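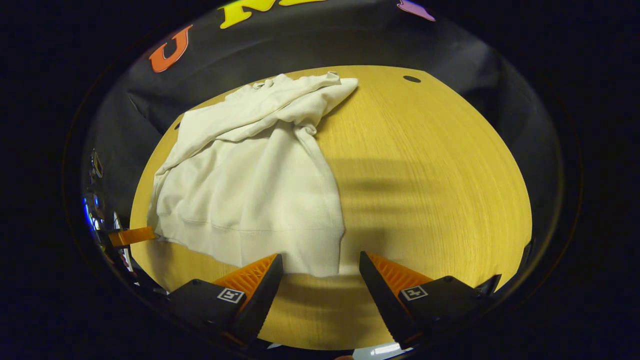
Sweatshirt on the round table, hand-held gripper above it.

Hand-held gripper closes off-centre on knitwear after pad change
Posted in: Maintenance and set-up

Radoslava Jelínek
Our department operates a hand-held gripper of the two-finger type at a round wooden table, where garments are picked up, spread and folded. The unit carries its own camera and one marker tag on each finger. The opening between the fingers is calculated from the distance between the two tags.

The orange ridged pads were replaced in April, at 2,406 recorded closures. Since the replacement, two faults have been observed. First, the fingers do not meet on the centre line when fully closed; the left finger arrives early and the right follows. Secondly, the recorded opening never returns to zero, even when the pads are visibly touching. The effect is most troublesome with heavy knits such as the cream sweatshirt, where the ribbed waistband is taken by one pad and slips from the other. Thin cotton is less affected.

The screws have been checked and the tags wiped with a dry cloth. I should be grateful for advice on whether the pads should be removed again, or whether the fault is more likely to lie in the tags. The unit is required for a further 300 closures before its next planned service.

Lachlan Henare
We had the same. New pads are stiffer than old ones and will settle. I would leave it alone for a week or so.

Ngozi Etim
The two faults should be treated separately, as they do not necessarily share a cause.

With regard to the uneven closing, please remove both pads and inspect the seat beneath each. Adhesive left from the previous pad is the usual finding at our site in Painemal, and a very thin ridge of it is sufficient to tilt the new pad inwards. Clean both seats fully and allow them to dry. Refit the pads with the teeth facing one another, and press from the base towards the tip. Tighten the screws a little at a time, alternating between left and right. If the left finger still arrives first with the pads removed, the linkage is at fault and the pads may be disregarded.

With regard to the reading, the zero value is stored at the time of set-up and is not corrected when pads are changed. New pads are thicker than worn ones, so the tags remain slightly further apart at full closure. The procedure is as follows:

Close the fingers fully on nothing, and hold.
Record the closed value.
Open the fingers fully, and hold.
Record the open value.
Repeat both steps, and store the new values only if the two sets agree.

At our last pad change the closed value moved by about 14 units, and the open value did not move at all. A change in both values would suggest that a tag has shifted on its housing.

I would also advise against waiting for the pads to settle – the uneven wear produced in the meantime cannot be reversed, and our left pad had to be discarded after 452 closures for that reason.

Vicente Ojeda
I agree with the above. Please also check that each tag lies flat. A lifted corner gives a reading that drifts as the hand turns, and this is easily mistaken for a poor zero. Tags should be replaced as a pair.

Radoslava Jelínek
Thank you. Old adhesive was found under the left pad, towards the tip. Both seats have been cleaned and the fingers now meet on the centre line. The new values will be taken tomorrow morning.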